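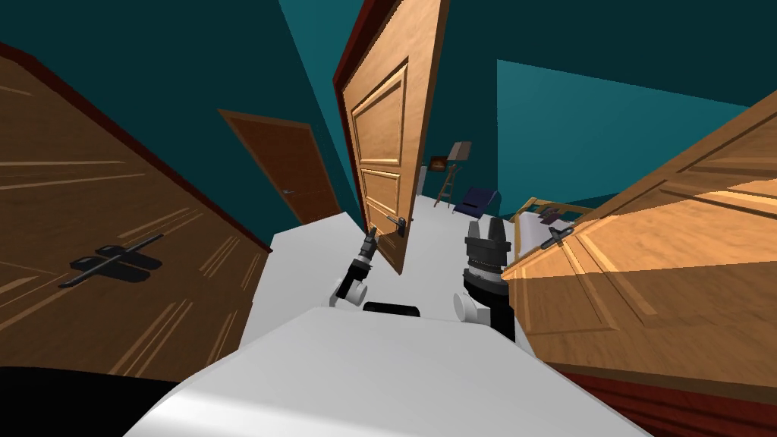
Four doors, all of them wood.

The Borrowed Cornet

When Rawan Salameh opened the case, the cornet smelled of pennies and old carpet, and she loved it straight away.

It had a dent in the bell and the name Grimetti scratched under the second valve, and it came with a slip of paper that said it belonged to the Sidedlow Town Band and must be returned in February. February! That was months off. She was fifty-one years old and had never played a note of anything, and she ran up the stairs with it like a child with a kite.

The first sound she made was not music. It was more like a goose being told bad news. She laughed so hard she had to sit down on the bed, and then she did it again, louder. 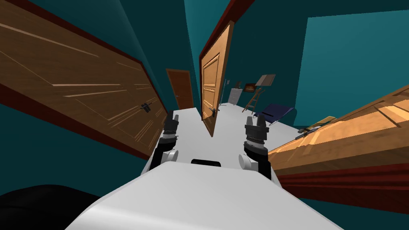 3 minute read

By the end of the week she had three notes, and she played them in every order they would go. She played them to the kettle. She played them to her brother down the phone, and he said, "Is that the smoke alarm?" and she said, "That's G!"

Beginners' night was in the hall behind the library, run by a big, gentle man called Maluleke who played the tuba and conducted with a pencil. There were eleven of them in a horseshoe of plastic chairs. A boy of nine sat next to Rawan and was already better than her, and he was very kind about it.

"You're puffing your cheeks," he said.

"Am I?"

"Like a hamster. You've got to go tight at the corners."

She went tight at the corners. Out came a C, round and golden and as steady as a table, and the boy put his thumb up without taking his own mouthpiece from his lips.

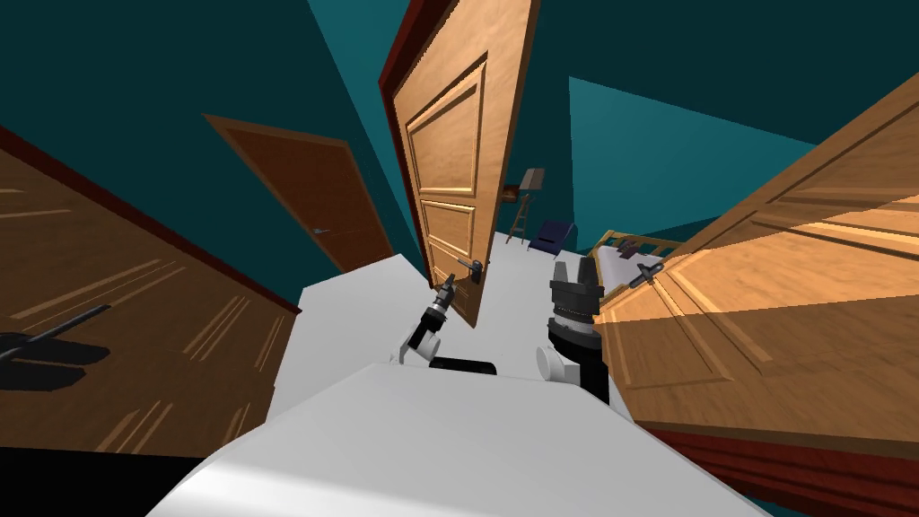

Teal walls in a small room.

They were learning one tune. It was called Helus, an old march that every Sidedlow player starts on, 24 bars with a repeat, and Rawan thought it was the best thing anybody had ever written. She hummed it in the queue at the chemist. She fingered it on the steering wheel at red lights, one and two, open, one. Bar nineteen had a jump in it, right up to the top E, and she missed it every single time. She missed it high and she missed it low, and once she missed it so completely that Maluleke stopped, pencil in the air, and said, "Well, I enjoyed that one."

Then it was the concert, and there were 252 people in the hall, with more standing by the coats. The beginners were on first. Rawan's hands were so wet that the valves slid about under her fingers. She could see her brother in the second row with his coat still on.

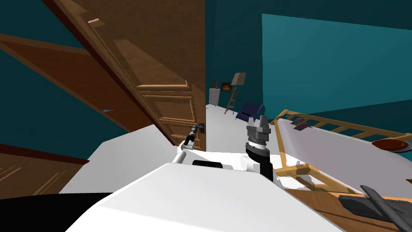

At the door handle.

The pencil came down.

Oh, it was fast! It was far too fast, and the trombones were late, and somebody's music went sailing off the stand, and it didn't matter a bit. The sound was all round her, in the floor and up through the chair legs. Sixteen, seventeen, eighteen. Tight at the corners, she thought, and she went for it.

The boy turned his head and looked at her with his eyes enormous.

"Repeat!" hissed Maluleke, grinning, and they all went back to the beginning.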